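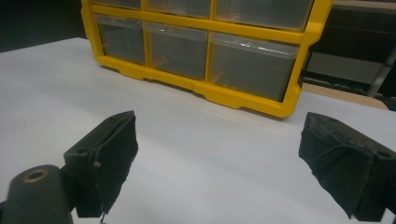
我们社团的“Wunderlich”课题从上学期做到现在，题目说起来很简单，就是教机械臂拉开小抽屉，教的办法是由同学拿着手持夹爪一遍一遍地做示范，再把录下来的数据交给 Stilico 处理。先跟 Tesstead 支持组的各位问个好，上回标定板的事多亏你们，一直没来得及好好道谢！这次的麻烦出在处理这一步：我们一共录了620段示范，有49段被 Stilico 判成“轨迹丢失”，整段不收。被退的几乎全是从白色桌面上低低地靠近那只黄色抽屉柜的动作，抽屉又都是透明的，隔着塑料能看到里面发暗，前脸上还有一点反光，我们就怀疑是不是画面里能让软件抓住的东西太少了。另外夹爪两根手指内侧的黑色衬垫已经磨毛了，边上起了毛边，有一处还垂着，不知道跟这个有没有关系，先一并报上来，免得后面漏掉。

软件是上个月更新过的，更新之前录的数据比较少，不太好对比。录制的电脑没有换过，硬盘也还宽裕。我们自己已经试过的：

- 重启采集程序，重新插拔数据线，没有变化。
- 换了一位同学来录，动作放慢，好了一点点，但还是会丢。
- 把被退的片段单独拿出来重新处理，结果一模一样，同样的片段在同样的位置丢。
- 重新做了一遍夹爪开合的标定，正常通过，开合宽度的曲线看着也很顺。

校内展示在七月，大家还想留出时间训练和调试，所以心里有点急。不过也请你们按自己的节奏来，我们知道排队的不止我们一家。需要日志的话我马上传。

Mawar Hartono
Fever 机器人社

回复 1　Virgilio Lumanlan（支持组）

Mawar 你好，谢谢你写得这么细，省了我好几个来回的提问。你说“同样的片段在同样的位置丢”，这句话特别有用，说明问题在录下来的画面里，处理那一步的随机性可以先放一放。

麻烦传三样东西：任意一段被退的完整录制，任意一段通过的完整录制，还有采集时的设置文件（在工程目录里，名字以 capture 开头的那个）。

衬垫的事我的想法是这样：轨迹是靠画面里的背景和惯性数据一起算的，手指本身那块区域会被遮罩盖掉，不参与计算。但是遮罩是按手指的标准轮廓画的，衬垫要是翘出来一大块，跑到遮罩外面，软件就可能把它当成背景里一个“不动的点”。夹爪在走，这个点却一直待在原地，算出来就别扭了。先别急着换，等我看过文件再说。

回复 2　Mawar Hartono

文件都传好了，被退的那段我挑的是 Doğukan 录的，他手最稳，这样至少可以排除手抖（他看到这句话应该会很高兴）。

顺便补一个昨天晚上才想到的情况：我们换到这张桌子之前，是在旧的工作台上录的，台面上有很多划痕和胶带印子，那时候从来没见过“轨迹丢失”。当时大家还嫌那张台子难看，换了桌子都挺开心的，现在想想有点对不起它。

回复 3　Virgilio Lumanlan（支持组）

看完了，旧台子的事对得上。两段录制放在一起比，通过的那段从高一点的地方下来，背后的柜架一直在画面里，有横条有边角，可以跟踪的点很多。被退的那段贴着桌面走，越往前画面里白色的部分越多，特征点数一路往下掉，掉到下限以后再也没有回来，程序就放弃了。

还有一处跟曝光有关。你们设置文件里的曝光上限是800，单位是软件里的刻度，在白桌面上偏高，桌面本来就没有多少纹理，再亮一点就全抹平了。

建议按下面的顺序做，一次只改一样，每改一样录几段，否则后面说不清楚是哪一样起了作用：

1. 曝光上限从800降到600，其他都不动。
2. 在桌面上贴一些不规则的小图案，哑光纸剪的就行，大小不要一样，也不要排成整齐的格子。抽屉柜前面那一片要多贴，靠近桌子边缘的地方也贴几张。
3. 衬垫垂下来的那块剪掉或者重新粘牢，然后在设置里点“检查遮罩”，看边缘有没有东西露在外面。
4. 开始每段录制的时候，先在高处停一会儿，慢慢绕一小圈，再下去拉抽屉。

透明抽屉我倒不太担心。反光点会跟着视角跑，算法一般能把它们剔掉，前提是周围还有足够多老老实实不动的点。

回复 4　Doğukan Yaman（Fever 机器人社）

大家好，我来替 Mawar 汇报，她这两天在考试。

第1步：曝光降下来以后画面暗了一些，贴着桌面走的动作还是会丢，只是丢得晚了，有的能撑到手指碰到抽屉。

第2步：贴了。我们用的是 Ida Ehlers 剪的灰色和深蓝色的纸片，她剪得非常认真，有几片像小鱼，贴完以后桌面热闹得很。当天下午连着录了一组，全部通过！我自己又专门用最低的角度录，也通过了。

第3步：衬垫没有剪，我们直接换了新的一副。旧的那副用“检查遮罩”看过，垂着的那块确实有一小截露在遮罩外面。换完以后开合标定又做了一遍。

第4步：开头绕圈的动作大家都学会了，就是有人会忘，我们在桌边贴了张条子提醒。

有一个新问题想请教：纸片贴上去以后，训练出来的模型会不会把纸片当成抽屉的位置来记？展示的时候用的是别的桌子，上面不会有这些小鱼。

回复 5　Virgilio Lumanlan（支持组）

太好了，替我谢谢 Ida！

你担心得有道理。纸片如果从头到尾不挪，抽屉柜也从头到尾不挪，模型很可能就偷懒去认纸片了。办法也不复杂：每录一小组就把柜子换个位置、转个角度，纸片也撕几张重贴。另外再掺一些不贴纸片、从高处接近的录制进去，你们之前通过的那些就可以用，别删。展示用的桌子如果能提前借到，去那边录一点，效果会更稳。

还要提醒一句，柜子挪动和纸片重贴都请在两段录制之间做，录到一半动了背景，那一段就只能作废。换衬垫前后的数据可以混在一起训练，只要标定文件各用各的，别拿新的去套旧录制。

之前被退的片段，我在这边用降低后的下限试着重新算了一遍，能救回来的不多，救回来的轨迹也有跳动，我不建议放进训练集，重录更省心。

回复 6　Mawar Hartono

考完了，回来就看到这么多好消息，谢谢 Virgilio，也谢谢 Doğukan 顶上！重录的事已经排好了，被退的动作我们打算全部重新做一遍，柜子每一组换一个地方，负责记录位置的是 Frauke Rathjen，她做了一张表，连纸片哪几张撕过都写在里面。

标定文件那句提醒得正是时候，我刚才去看，新旧两份果然放在同一个文件夹里，名字只差一个字母，已经分开了。

这张工单可以先关，重录完如果还有零星的“轨迹丢失”，我再另外开一张，把这张的链接附上。

状态：已解决（由提交人确认关闭）
分类：支持中心 > 学生团队与社团 > Stilico 数据处理
标签：轨迹丢失，手持夹爪，曝光，遮罩
提交人：Mawar Hartono　提交日期：2023年5月4日

© Tesstead 支持中心 | 联系我们 | 返回顶部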